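Tandotetti Jitemley table, light blue: my review

I'd wanted a big coloured table for ages, and when Pao-chu Mak said she loved hers I caved and ordered the Jitemley in light blue. It was $2,332 delivered, so I was fairly nervous! Ours lives upstairs beside the railing, where it gets used for absolutely everything.

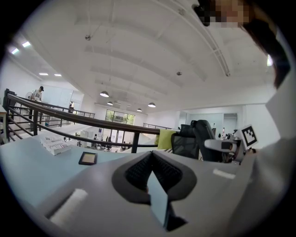
The colour

Love it. It's softer than the website swatch and goes a bit greyer late in the arvo — I was expecting baby's nursery and got something much calmer. Black things look terrific on it.

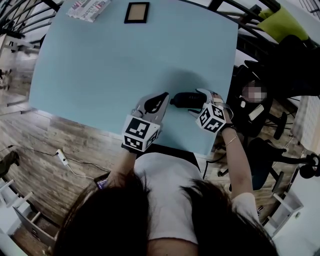

Size is the other big win. I can spread my elbows out with a project in front of me and still leave the mail up the far end (it stays there for days, sorry Nandi). Putting it together took two of us, and the leg bolts are fiddly little mongrels.
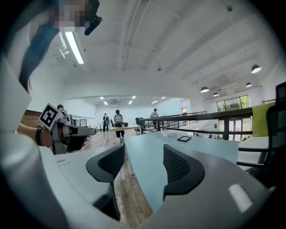

Cleaning is a quick wipe with a damp cloth. Texta needed a second go and a bit of swearing, but it came off.
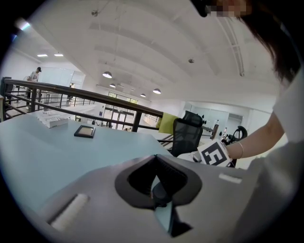 My one grumble is that a top this plain makes you want to style it, and I'm hopeless at styling. The small square piece with the dark edge and tan middle is as far as I've got, and it does look a bit lost on all that blue. Bongani reckons a fruit bowl. Four and a half stars out of 5 from me, and I'd buy the same colour again.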